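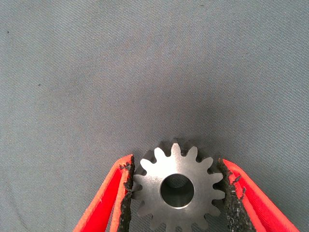

Perception and grasp software check, cell 2, Kerr line. Run before the Monday release goes to the other Sterero cells. The detector has to find the bore center and the outer edge of the part separately, and the planner uses the bore. With a bare steel spur gear on gray twill, the bright face is the easy bit. Watch the top rim, where the teeth look dark and doubled, and check that the fitted circle stays on the front face.

1. Wrist camera calibration file loaded, matches cell number. OK.

2. Exposure locked before detection starts. OK. Set to 32 in the Ornutau config. Auto exposure was still on in the default profile, now removed.

3. Bore center stable over 200 frames. OK.

4. Specks in the cloth ignored by the blob filter. OK. Minimum area unchanged.

5. Finger mask covers both red fingers and the black pads. FAIL. Mask was drawn from the CAD outline and the pads are ragged, with torn bits outside it. Redraw from a live view. Pads to be replaced before the force test, ticket 3134.

6. Planner rejects a grasp when teeth on one side are hidden by a pad. Not run, depends on item 5.

7. Stop command honored during approach. OK, tested at low speed only.

8. Log replay gives the same plan as the live run. OK, build 1385.

Release held for items 5 and 6. Repeat item 3 after the mask change.

Checked by Angus Trevaskis, Trurwood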